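The Ferry Clerk

In February the ferry to Hultosen ran twice a day, and most of the time Anneliese Petersen sold no tickets for the second crossing. She kept the booth open anyway until the boat had left. Then she pulled down the shutter, wrote the total in the book, and walked up the hill to her room over the bakery.

The man came at twenty past four. He had a green suitcase and a wool hat that was too small for him. He asked for a one-way.

"There's nothing open over there," she said. "The hotel closed in the fall."

"I know. I used to work in it."

She looked at him again. He had been younger, and heavier, and he had carried her mother's bags up two flights of stairs the summer the elevator broke. Wekesa Massawe. He had refused the tip and her mother had talked about it all the way home.

She told him this. He remembered the elevator but not her mother.

"They want somebody to stay in the building until it's sold," he said. "The pipes need watching. They're giving me 400 a month and the room behind the kitchen."

"That isn't much."

"I don't pay for the room."

He put his money on the counter and she counted out the change. Outside, the deckhand was already loosening the rope at the stern. Wekesa picked up the suitcase but stayed where he was. 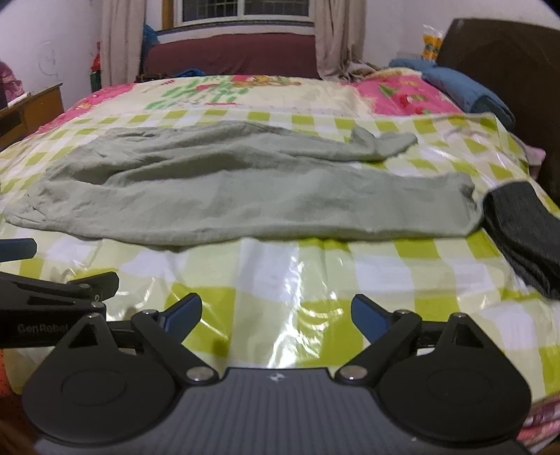 "Does the phone in the lobby still work?" he asked.

"They shut it off when the hotel closed, but there's one at the landing, by the bench."

He nodded and wrote that on the back of his ticket. She gave him the number of the booth, and he wrote that down too.

The boat left four minutes late. Anneliese entered one fare in the book and pulled down the shutter. She was halfway up the hill when she went back, unlocked the door, and sat down next to the phone with her coat on. The crossing took forty minutes. She had brought nothing to read.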